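# How to hang cards from a wooden lattice shelf

Updated August 17, 2026

In our small shop at Novau we keep many printed cards, and for a long time they were lying in a box where no customer looked at them. In May I started to hang them from the underside of a lattice shelf, the kind that is made from plywood slats crossing each other in a grid. It works well, and it leaves the top of the shelf free for other things. I write down my way of doing it, because I had to repeat it several times before I was satisfied.

## What you need

- a lattice shelf, fixed well to the wall or to the ceiling
- cards with rounded corners (sharp corners bend quickly)
- thin cotton thread, I use the one from Tazi
- a hole punch with a small hole
- a pencil, a ruler and scissors
- a step stool
- a sheet of thin plastic film against dust

## Prepare the place

Take everything down from the shelf first. When you push on the slats from below, light objects can jump and fall. Cover what must stay underneath with the plastic film, and let it hang a little over the sides. It is not necessary to tape it. 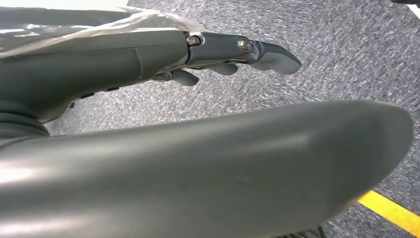
Wipe the slats with a dry cloth, also on the lower edges. Plywood edges are sometimes rough, and a rough place will cut the thread after some weeks. Use fine sandpaper on such places and wipe again.

## Cut and tie the thread

1. Cut the threads to 68 cm. You will lose a part of this in the knots, and it hangs double.
2. Mark the middle of the short side of the card with the pencil, very lightly.
3. Punch the hole 1 cm from the edge. With thick cards, like our Anura series, press slowly.
4. Put the thread through the hole until both ends are equal, then make one knot close to the card.
5. Pass the two ends over a slat and tie them on the upper side, where the knot is hidden.

Do not pull the last knot hard yet. You will want to correct the height when you have stepped back to look.

## Choose the distance

I leave one empty compartment between two cards. If they hang closer, they touch each other each time the door opens, and the print gets scratched. Landscapes and other pictures with warm colors I put nearest to the entrance — people see them first from there.

Check also which side is up before you punch the hole. A card with lettering can be read from one direction only, and I have ruined more than one this way.

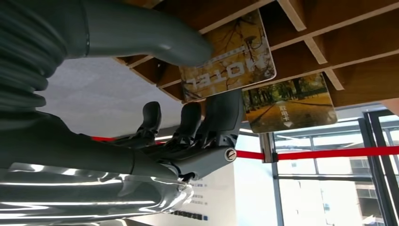

When all heights are good, tighten the knots and cut the ends to 1 cm. A card that turns around too much can get a second thread: punch two holes, one near each upper corner, and tie each thread to its own slat.

## Care

Dust the cards with a soft brush. If the thread looks gray or thin at the slat, change it on the same day. For heavier cards, the waxed thread from Vulen holds better, but its knots slip, so make them double.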